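Minutes of the Villel Lane Community Garden meeting, 01/03/2024

Minutes taken by me, Ute Diekmann, because I was the last one to sit down and that is how we pick. I type these up the way I talk, so if you want the stiff version you will have to take a turn yourself next month (please do, I would love it!).

We got going at ten past seven, once the heating had stopped banging. Thirteen people signed the sheet. Apologies came in from the Pundano family, who have a new baby and are excused from everything until the tomatoes are in. Congratulations from all of us – there was a card going round and if you missed signing it, it's still in my bag.

1. Last meeting's minutes

Approved, with two corrections. I had written that the east gate sticks, and it's the west gate that sticks. I had also written that Farrah offered to paint the shed, and Farrah would like it known that she offered to think about painting the shed. Both fixed.

2. Water

This took up most of the evening, so get comfortable. The old standpipe by the compost bays froze in November and has been dripping ever since. We've been turning it off at the street valve between visits, which works fine if everyone remembers, and everyone doesn't. I came down one Sunday and the whole bottom path was a skating rink. I walked around it on the grass holding on to the fence like somebody's grandmother. (I am somebody's grandmother.)

We had two quotes to look at. Mustonen Plumbing would replace the standpipe with a frost-free one and dig the line deeper where it crosses the path. Skornel would patch what we've got and wrap it. Skornel is a lot cheaper, and Dale pointed out that we patched it and wrapped it four years ago and here we are again. There was a good long back and forth. Priya wanted to know if the deeper trench would go anywhere near the roots of the old plum, and I don't think anybody could tell her for sure. Dale thought it would pass well to the left of it. Somebody else thought Dale was remembering where the plum used to be before the big limb came down, and then we had quite a long talk about the limb.

In the end we voted to go with Mustonen, as long as they walk the line with Priya first and mark it with flags. Ten in favor, two against, and one who said he was only there to pick up his wife. I'll call them and set up a morning. If you want to come along for the walk, tell me, but please don't all come.

Until it's done, the street valve stays OFF when you leave. I'm going to hang a big tag on the gate. I know we had a tag before. This one will be orange.

3. Plot fees

Fees stay the same as last year for full plots. Half plots go up a little to cover the new hose fittings, and I'll send the amounts out separately so I don't get them wrong here. We have $195 left over from the fall plant sale, and it was agreed to put it toward the standpipe, even though I made a small speech in favor of a bench. I still think we need a bench. My knees think so too.

Four plots still haven't been claimed for this season. If your neighbor has been leaning over the fence asking questions, now is the time to hand them a form. We'll offer what's left to the waiting list after that, starting at the top, no skipping, even for people who bring cake.

4. Seed swap

Always my favorite item! The swap will be in the hall on a Saturday afternoon, doors open at one, with the date to be settled once we hear back about the booking. Please bring your seeds in envelopes with the name and the year written on them. Last spring I took home something marked "good ones" and grew a bed of what I'm pretty sure was chard, though it never tasted like it.

Marta asked if we could have a table for people who are just starting out, with easy things on it like beans, radishes and sunflowers, and somebody standing there who enjoys answering questions. Marta was told she had just described herself. She took it very well.

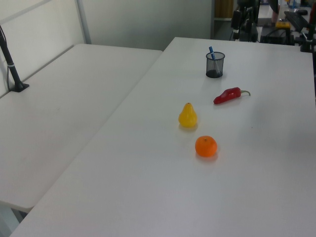
We also talked about whether people can bring seedlings. Last year we said seeds only and then three people showed up with trays anyway, and they were the first things to go. So this year it's official: seedlings are welcome, but keep them on newspaper, and take home whatever doesn't find a new owner. I do not have room on my windowsill. My husband has asked me to put that in writing.

Cuttings are fine too. No mint in open ground after this, please, from anyone, for any reason. I've been digging mint out of plot nine since before some of you moved here.

5. Compost

The left bay is ready to use and it looks lovely, dark and crumbly. Take it by the bucket for now, so it goes around. The middle bay is cooking. The right bay is the one to fill, and I'm begging you to look before you tip, as I found a whole pizza box in the ready bay last week with the little plastic table still in it.

Grass clippings go in thin layers. If you put in a big heap it turns into a green mattress and smells terrible. Dale is going to bring down a pile of dry leaves in bags, and the idea is that you throw on a scoop of leaves each time you add something wet. He tried this at home over the winter and has been talking about it to anyone who will stand still.

There was a question about rats. We've seen signs near the right bay but no actual rat. Nothing cooked, no bread, no cheese goes in there. Wes will line the bottom with wire mesh when it's next emptied, and he could use somebody with strong arms to help.

6. Tool shed

The good wheelbarrow has a flat again. Wes will fix it. The loppers have been missing since fall, and if they're in your garage, you can slip them back in any time and we won't say a word about it. The key code has changed. I'm not writing it here as these get posted on the web page, so call me or ask anyone who was at the meeting.

We also had a chat about putting hooks up for the hand tools, with outlines painted behind them so you can see what's gone. I love this idea. Farrah said she would think about it, and everyone laughed, and then she said no, really, she'd do it, she has the paint left over from her son's room. It's going to be a purple shed on the inside.

7. Anything else

The school on the corner has asked if a class could come and visit in spring to look at the worms. Yes, of course! Marta and I will sort it out with the teacher. We'd need a dry day and a few extra trowels, so if you have small ones you could lend, put your name on the handle.

Henrik asked whether dogs are allowed. They are, on a leash, on the paths. This was settled years ago but there's a new dog nearly every season so it bears repeating. Henrik's is called Biscuit and was under the table the entire time. I had no idea until he sneezed during the vote.

Finally, Priya brought a jar of her pickled green tomatoes for the break and the jar didn't make it to the second half. She says she'll share the recipe. I've put it down as an action so she can't wriggle out of it.

Things people said they'd do

Ute – call Mustonen, make the orange tag, send out the fee amounts, help with the school visit
Priya – walk the line with the plumber, pickle recipe
Wes – wheelbarrow tire, mesh for the right bay
Dale – leaves
Marta – beginners' table, school visit
Farrah – hooks and paint

We wrapped up at five to nine and stacked the chairs. Next meeting is the first Friday of next month, same room, seven o'clock, and whoever sits down last takes the minutes.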